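# What I Learned Spending Someone Else's Robot Money

The first quote I ever got for a robot arm came as a PDF with 9 pages, and the price was on the last one. I remember scrolling for it with my thumb while standing in line for a sandwich, and then stepping out of the line.

I run operations for Grolleren, a produce packing outfit that does mixed boxes for offices and small grocers. We sort, we pack, we tape, we load. For years our idea of automation was a better tape gun. Then our biggest customer asked if we could do custom boxes (two of this, one of that, no onions for the third floor) and my boss came back from a trade show with a tote bag and a gleam in his eye, and I had a new line in my job description.

So this is a shopping story, mostly. I've read plenty of articles about what robots can do, and I wanted one about what it's like to sit there with a spreadsheet in June and try to guess what you'll need next spring. I couldn't find it, so you're getting mine.

## The number on the last page

My budget started at zero and went up to "let's see." That's a terrible budget! I'd honestly have preferred a small hard number, because a small hard number tells you which phone calls to skip. With "let's see," I took every call. I talked to Pemari, who sell a packaged cell with a fence and a light tower and a very confident brochure. I talked to Ferrand, who mostly rent. I talked to a guy who wanted to sell me used arms out of a plant that was closing, and who called me "chief" all the way through.

What I had in front of me after three weeks was a pile of prices that couldn't be compared. One included the hand but left out the table. One included the table and a year of support and somehow no cables. One had a line called "commissioning" that was bigger than the line for the arm. I asked what commissioning was and was told it was the commissioning.

Siham Sayegh saved me here. She'd bought equipment for a bakery group for a long time before moving into consulting, and she has zero patience for brochures. She made me throw out every quote and write one page describing a single box: what goes in it, who touches it, how long that takes on a normal shift, what happens when somebody gets it wrong. Then she made me send that page to everyone and ask for a price to do that box and nothing else.

Two of the vendors never wrote back. That was useful too.

## Trying it before paying for it

The other thing Siham pushed on was simulation. I'd sort of assumed this was for car companies and people with doctorates. But Gitberg, the integrator we ended up going with, builds a virtual version of your station before they'll even finalize a quote, and the charge for it came out of the deposit if we went ahead. I liked that. It felt like being allowed to drive the car around the block.

Faizal Tjoa is their applications person, and he ran our sessions over a shared screen while I ate lunch at my desk. He starts everybody off small: two arms, a box, a bit of produce. I'd sent him a wish list with about every item we stock on it, and he sent it back with everything crossed out but the basics. The fancy stuff could wait until the basics had a cost next to them.

I'll admit I had expected to be bored. I was glued to it. You start noticing how much of a packing job is the trip between things – how far the food sits from the box, which hand is closer, whether the other hand has any business being there. I had been pricing robots. I should've been pricing counter space.

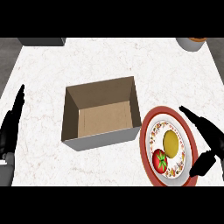
**Do you need two arms to pack a box?**

Start with one if your items are small and your box holds still. The second arm earns its keep when something has to be steadied, opened or handed across, and you should price it as its own line so you can see what it adds.

That question cost me more sleep than any other, I think. Two arms look right. We've got two arms! My boss wanted two because the tote bag had two on it. But the second arm wasn't only a second arm on the quote. It was a second hand, a second controller, more hours of setup, and a bigger footprint in a building where I already have to turn sideways to get past the label printer.

What I asked for in the end was both prices side by side, same box, same produce, same shift. Faizal grumbled a little (it's double the modeling work on his end) and then did it, and it was the single most useful document of the whole project. I printed it out. It's still taped inside my cabinet door.

## Tomatoes, or where the money goes

If you're planning for something like this, let me save you a month. The arm is the part everyone wants to talk about, and it's the part with the least surprise in it. You pick a reach, you pick a payload, there's a price. Fine.

The hand is where I'd slow down. We pack soft things and hard things in the same box. A lemon will forgive you. A ripe tomato won't, and it has that leafy top that can get in the way depending on where you grab it. Every vendor had an opinion on fingers, and the opinions came with part numbers. The fingertips we were looking at were $354 a set, and I wrote that down as a one-time cost, happy as anything, until Siham asked me how often they wear out. I hadn't asked. They're a consumable! They go in the same column as tape.

After that I went back through my whole spreadsheet with one question, which was "do I buy this again?" Fingertips, yes. Camera covers, yes. The software license, oh yes, every year, and with a different tier if you add a second station. By the time I was finished, the yearly column had gone from a polite little number to something I had to bring up in a meeting.

And then there's the boring stuff around the robot. A stand. An electrician. Somebody to level the floor, in our case, as we found out the spot we'd picked slopes toward the drain (it's supposed to, it's a produce room). None of that was in any quote I got. I'd put it in your plan on day one, even as a blank row with a question mark in it.

## Rent, buy, or sit on your hands

Ferrand's pitch was monthly. They'd put a station in, maintain it, and take it away if we hated it. My heart said yes right away. I'm a renter by temperament, I lease my car, I'd lease my shoes.

But I sat down and did the arithmetic for our volume. On a busy day we do nearly 900 boxes, and on a slow one a lot fewer, and the rental fee doesn't know the difference. If you've got steady work all year, the fee is easy to swallow. We've got a summer that's bananas and a winter that's mostly potatoes. For us the rental only made sense as a trial, three or four months across the busy stretch, and the minimum term was longer than that.

Buying had its own problem, of course, in that we'd own it. I asked Pemari what their cell would be worth to somebody else in five years and got a long pause. I don't blame them. I'd have paused too.

So we went with a middle route. We paid Gitberg for the design and the virtual testing in full, and agreed on a price for a single one-arm station, with the second arm as an option we can pick up later at the number already on the page. Getting that option price in writing took four emails. I'd have sent ten.

## What I'd put on your list

I keep getting asked for my template, usually by somebody's cousin, so I'll just put down the rows that I didn't have at the start and do have now:

- The hand, separate from the arm
- Anything that wears out, with a guess at how often
- Yearly software, for one station and for two
- Stand, power, floor
- Hours of our own people's time, at what we really pay them
- Training, including the second round when the first person you trained leaves
- Shipping, both directions

The fifth row is the one that I fought with my boss over. He figured our folks are already on the payroll, so their hours are free. I figured that every hour Faizal had our lead packer on a call explaining how she decides what goes in the bottom of a box was an hour the line was short a lead packer. We went back and forth, and the row stayed in. It came out to 797 dollars for the planning stage alone, which is hardly a scandal, but it was real and I'd have missed it.

Talk to your lead packer early, by the way. I waited too long on that. She looked at the simulation for maybe a minute and asked why the plate and the box weren't swapped, and would it be cheaper if they were. Faizal wrote it down. I wrote it down. It hadn't crossed either of our minds, and moving a thing on a screen costs nothing next to moving it once it's bolted.

We're signed for the one station now, and the floor guy is supposed to call me back. The electrician wants to see the floor first. The floor guy wants to know where the power's going in. I've got the two of them on the same email thread, and I'm going to go get that sandwich.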